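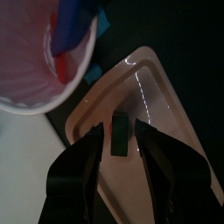
A plastic cup with a blue piece folded inside.

Jullero Desk Fan: Review
By Jummai Effiong, 6/19/19

I bought the Jullero to replace a Durkdale tower fan that rattled on anything above low. It has 3 speeds, a tilting head and a six-foot cord. I've run it most afternoons since November, in a back bedroom that gets the sun from lunch on.

Low is quiet enough for phone calls. Medium moves papers if they aren't held down. High is loud, and I only use it with the door shut.

The base is heavier than it looks and stays put when you tilt the head. The grille comes off with one screw, so cleaning takes a minute or two. I wish the Durkdale had been built that way.
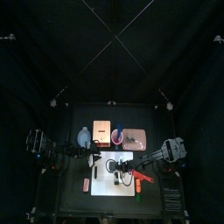 Black tabletop, with a light on either side.

My complaints are small. The power button is on the back, where you have to feel for it. There is no timer. The cord comes out on the left and can't be rerouted, so on my desk it crosses the keyboard tray.

Chidubem Iyamu has the larger Bassey model and finds it stronger but harder to clean. It also takes up more desk. I tried it for a week and went back to mine.

Rating: 4 out of 5. I'd buy it again for a small room.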